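3.2 Setting up the folding surface

We did the whole Florkville build in a shared workshop, so I had to make do with what the room gave us – a wide, low platform with a fabric sheet over it and one blue T-shirt. In the picture just below, the shirt is still lying on the green sheet, near my pliers.
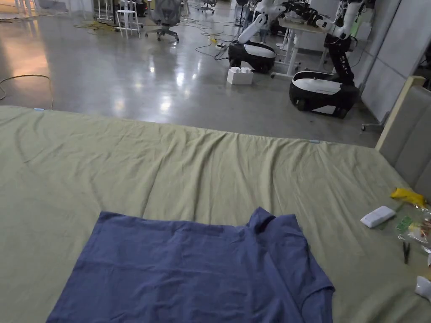

Page last modified: August, 4:35 pm

I left the wrinkles in the sheet alone. Sani, our folding routine, has to cope with them anyway! The hand-held gripper came next, and I kept its 2 fingers wide open before each approach to the hem.

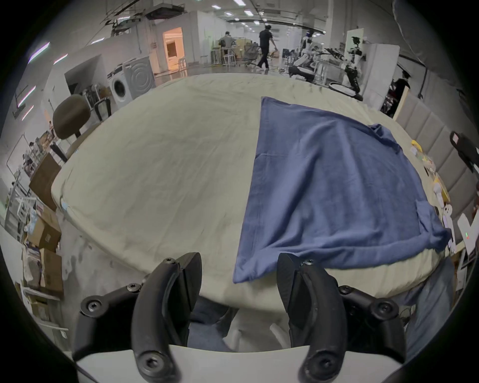 Figure 1. T-shirt laid flat, with the gripper open.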